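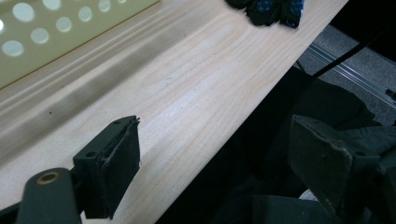 Jomau hand-held gripper kit: first impressions

Home | Forums | Reviews | Members | Search

kwame_kyei
11/03/2021
We've had the Jomau kit from Vilstead for 6 weeks now and I'm loving it! You hold it in both hands, do the job yourself, and the finger camera records everything for training the arm later. My favourite bit is how blocky and simple the fingers are (two screw holes on top of each, swap them whenever you like). Setup took me 15 minutes, including finding the right Allen key.

Re: first impressions

neusaq
Nice! How are the pads holding up? Ours at Zosstead started lifting in the second week and I got pretty grumpy about it.

Re: first impressions

kwame_kyei
Yeah, fair question. The left one is going at the edge. Still plenty of pad left, but see for yourself.

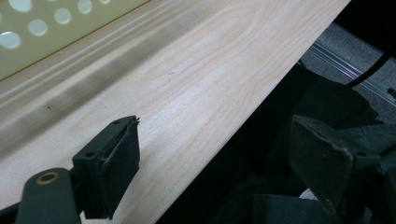 Left finger with the padding peeling at the corner, scuffs on the right one

neusaq
Same spot as mine! Sorry, but at that price I'd call it a fault. The Cunha pads are thicker and I've had no grief with them.

Re: first impressions

adelino_m
Disagree. Pads are a consumable, like tires. I glue on a new pair in 2 minutes. The Cunha ones are so thick you lose all feel on thin stuff.

raquelb
Kwame, is it heavy? I'd be using it on a desk with baskets and tubs, probably 20 goes in a row.

kwame_kyei
Bit of weight to it, so I keep both hands on, one at each end. The blue camo cover in the middle is a cheerful touch too :) Basket work is where I've had the most fun with it.

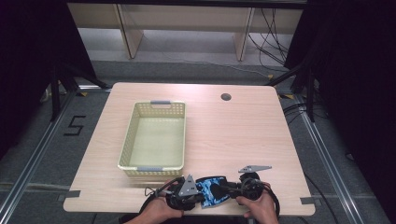

Re: first impressions

raquelb
Oh, that's close to my layout! Do the cables bug you, looping down at both ends like that?

adelino_m
They bug me. Velcro tie at the wrist.

neusaq
Still want thicker pads. I'll email Vilstead and post what they say.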